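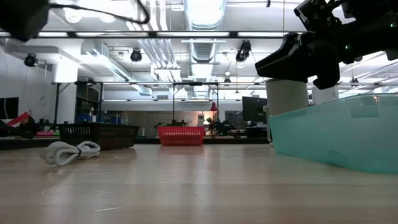
Figure 1. Translucent plastic bin in teal.

Sharing Bins and Household Donation at Dobson Hall
Final Project Report, Environmental Studies Practicum
Submitted July 23, 2020

1. Background

Dobson Hall houses 700 students across four wings. At the end of each spring term, residents leave behind large amounts of usable household goods, including lamps, kitchen items, bedding and storage containers. Before this project, the hall had no arrangement for passing these items on to other students. Goods left in the hallways were treated as trash and removed with the regular collection.

The project team was asked to study whether sharing bins placed in the common rooms would reduce the volume of usable goods thrown away. The work was planned for the full spring term. The early closure of the hall in March shortened the collection period and changed the way in which residents moved out, and the findings should be read with this in mind.

2. Methods

Plastic bins were placed in the common rooms of the east and west wings. The north and south wings received no bins and served as the comparison group. Each bin carried a printed sheet listing what could be left in it: clean dishes and cookware, working small appliances, school supplies, and unopened dry food. Clothing was excluded at the request of the housing office, which already has an agreement with Gultura, a secondhand store two blocks from campus.

Team members emptied the bins twice a week and entered each item in a log. Items that had not been claimed after two weeks were offered to Gultura or, if damaged, discarded. Electrical items were checked for frayed cords before being returned to the common room.

A short survey was sent by email to all residents. It asked whether they had used the bins, what they had given or taken, and how they had disposed of unwanted goods in the past. The survey remained open after the closure so that students who had already gone home could answer.

3. Results

The log shows 251 items received during the collection period. Of these, 150 were claimed by other residents. Kitchen items were claimed fastest, often on the same day. School supplies moved slowly, and three-ring binders in particular were left in large numbers and rarely taken.

The survey received 133 responses. Residents of the east and west wings were more likely to say that they had given something away during the term. Several residents of the north wing wrote that they had carried items across the courtyard to use the east wing bin – a result the team had not planned for, and one that weakens the comparison between wings.

Written comments raised two concerns. Some residents found the bins too deep, so that small items sank to the bottom and went unseen. Others were unsure whether the bins were for recycling, and bottles and cans had to be removed at most visits.

4. Discussion

The results suggest that there is steady demand for used kitchen goods in the hall. It is less clear that the bins reduced total waste. The team had intended to weigh the trash from each wing during move-out week, but this was not possible after the closure. The item log records only what was placed in the bins and says nothing about what was thrown away elsewhere.

Location also appears to matter. The west wing bin stood behind a vending machine for the first part of the term and received few items until it was moved next to the mailboxes.

5. Recommendations

The team recommends that the bins be kept in the east and west wings and extended to the remaining two. Shallow bins or open shelves should be used for small goods. Signs should state in large type that the bins are not for recycling. School supplies should be collected only at the start of the fall term.

The housing office should also assign the task of emptying the bins before the program resumes. A weighing of move-out trash, as first planned, should be carried out in the next full spring term.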